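How Does a Quartz Watch Keep Time?

From the Nestcombe Clock Room pages for young readers
Updated 11/11/20

Many watches have the word "quartz" printed on the dial in small letters. Quartz is a mineral. It is found in sand and in lots of ordinary rocks. So what is it doing inside a watch?

Every clock needs something that repeats at a steady pace. A grandfather clock has a pendulum that swings from side to side. A wind-up watch has a small wheel that turns one way and then back again. A quartz watch has a tiny piece of crystal that shakes.

The shaking crystal

If you squeeze a piece of quartz, it makes a very small amount of electricity. It works the other way around, too. If you put electricity into quartz, the crystal bends a little. Scientists found this out in the 1880s.

In a watch, the electricity comes from a battery shaped like a button. The crystal is usually cut into the shape of a tuning fork, with two prongs. When the battery is connected, the prongs shake back and forth very fast. In most watches they do this 32,768 times every second. You can't see it or feel it, and it is too high for people to hear. 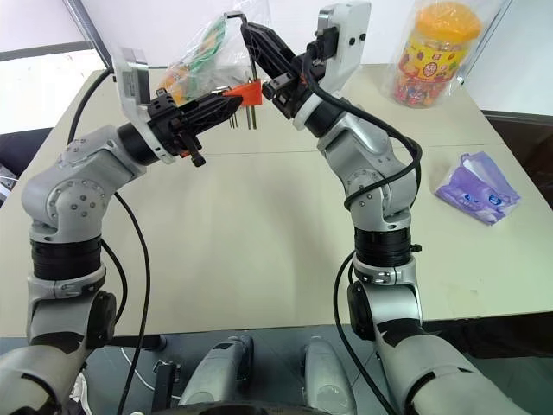
Why such a strange number? If you cut 32,768 in half, then cut the answer in half, and keep going, you get to exactly one after 15 cuts. You can try it with a pencil and paper. The first few answers are 16,384, then 8,192, then 4,096.

A chip inside the watch does this halving. It takes in the fast shakes and sends out one pulse of electricity each second. The pulse goes to a tiny motor.

From the motor to the hands

The motor turns a little bit each time it gets a pulse. It is joined to a row of gears, which are wheels with teeth around the edge. When one gear turns, its teeth push the next one.

The gears are different sizes so that the hands move at different speeds. The second hand goes all the way around in one minute. The minute hand takes an hour. The hour hand takes 12 hours, so it goes around twice a day.

Look closely at the second hand on a quartz watch. On most of them it jumps forward, stops, and jumps again. Each jump is one pulse from the chip. On a wind-up watch the second hand takes several small steps every second, so it looks as if it is sliding.

Is it always right?

No watch is perfect. A normal quartz watch may gain or lose several seconds in a month. Heat and cold change how fast the crystal shakes. Your wrist helps here, as it stays at nearly the same temperature most of the day. A watch left on a cold windowsill can run a little slow.

A wind-up watch can be off by several seconds in one day.

What about the battery?

The crystal and the chip use very little power, and one battery often lasts two years or more. Some quartz watches warn you when the battery is getting weak. The second hand starts to jump two or four seconds at a time. The watch is still telling the right time when it does this, but it needs a new battery soon.

Don't open a watch at home to change it. Button batteries are very dangerous if they are swallowed. Ask an adult to take the watch to a repair shop.

Words to know

Chip: a very small set of electric parts on one piece of material.
Dial: the face of a watch, where the numbers or marks are.
Gear: a wheel with teeth.
Pulse: a short burst of electricity.

Next page: Why are there 60 minutes in an hour?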